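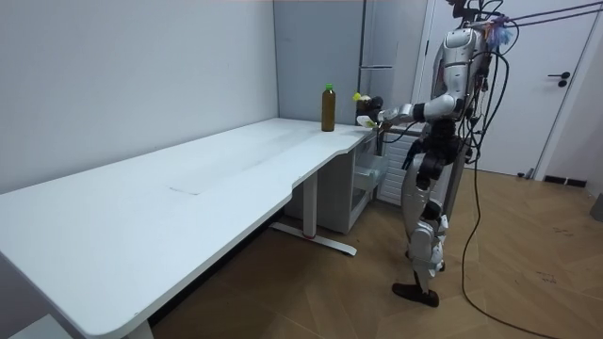
When must members renew their borrowing entitlement for the coming year?
Renewals close at 5 p.m. on the last business day of February, and entitlements not renewed by that time lapse until the member next attends a branch with proof of address.

The Illey and Skelotstead Library Co-operative wishes to advise members of several changes to lending arrangements, which were approved at the annual general meeting and take effect at the Illey, Skelotstead and Gravdale branches from March.

Membership at the close of the reporting year stood at 3,184, compared with 2,959 the year before. The increase is attributed chiefly to the opening of the Gravdale branch, where the former council chambers now house the local history collection and the large-print shelves. Of the current membership, 2,770 members borrowed at least one item during the year. The Co-operative thanks the Gravdale Progress Association for its assistance with the relocation of the bound newspapers.

The standard loan period for books will be extended from three weeks to four. Audio books and periodicals remain on a two-week loan. Items reserved by another member may not be renewed, and the catalogue will display a notice to this effect when a renewal is attempted. Members who do not use the online catalogue may renew by telephone during branch hours or in person at any service desk.

Overdue charges on children's and young adult items have been abolished. Charges on adult items continue at the existing rate, with a grace period of two days. Replacement costs for lost or damaged items are unchanged and are set out in the Schedule of Fees, copies of which are held at each branch.

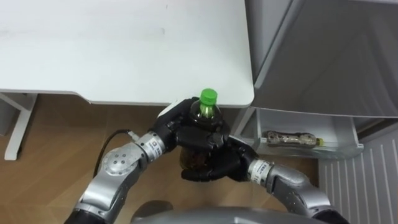 White desk and light grey refrigerator.

Members are reminded that inter-branch requests are carried by the Tokarz courier service, which calls at Skelotstead each weekday morning and at Illey and Gravdale in the afternoon. Requests lodged before noon will ordinarily be dispatched the following business day. Oversized atlases, maps and items from the local history collection do not travel between branches and must be consulted on site. Appointments to view uncatalogued material should be made in writing to the Gravdale branch.

The Skelotstead after-hours return chute will be out of service during February while the adjoining brickwork is repaired. Items falling due in that month may be returned to any branch during opening hours, and due dates will be adjusted on application. Members are asked not to leave items at the front entrance.

Nominations for the Collections Advisory Panel are now open. Nominees must have held continuous membership for a minimum of two years and be available for quarterly meetings at Illey. Forms may be collected from any service desk and must be signed by a proposer and a seconder, both of whom are to be financial members. Completed forms should be marked to the attention of the Secretary.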